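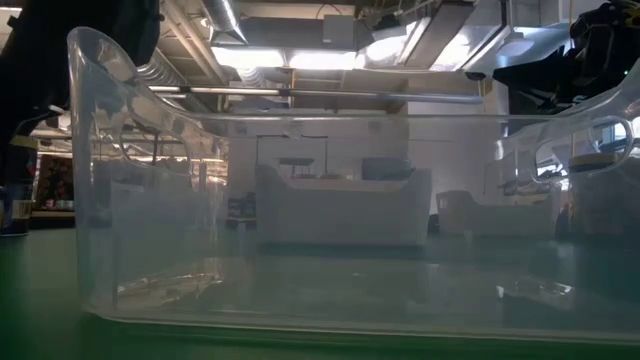

Keisha Lindqvist wants the Nora kit judged on setup time as well, and asks that the 18-page Panasiuk manual be marked up while we go.

19/02/2021. Trial of the Nora two-arm sorting kit, Drarndale bench. Both arms homed on the second try. Gripper force left at 8, vendor default.
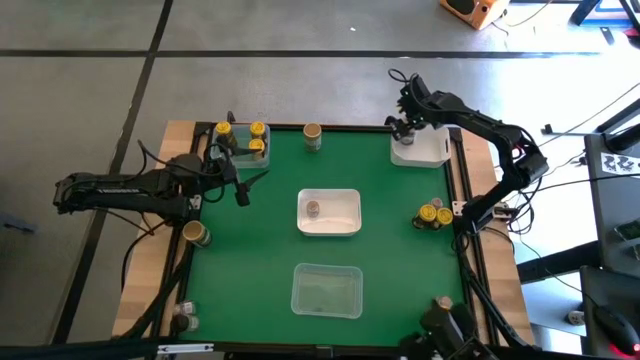

Left arm drifts after a long reach, so re-zero between runs. Log 541 saved to the shared drive.

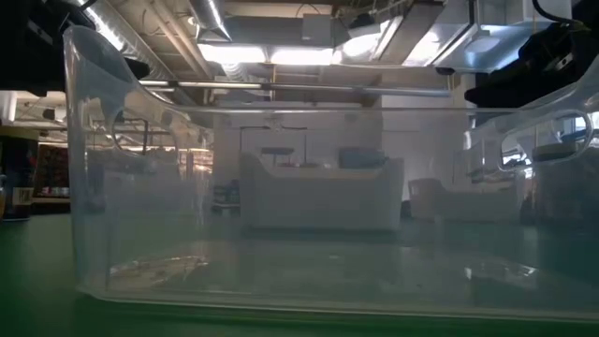

Nora's depth module is the weak part of the offer. Brurnura quoted a replacement, no delivery date. Clear bins are the hard case: the room shows straight through the walls, and the rim is mostly highlights. Try matte tape on one rim. 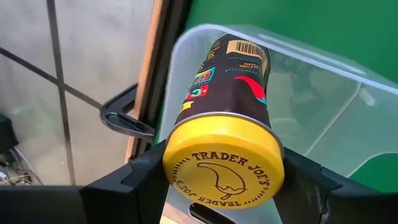
Page 2

Grip on round cans: finger pads to be compared with the softer set. O. Skoryk has the spares. Ask Panasiuk if pads are covered by the service plan.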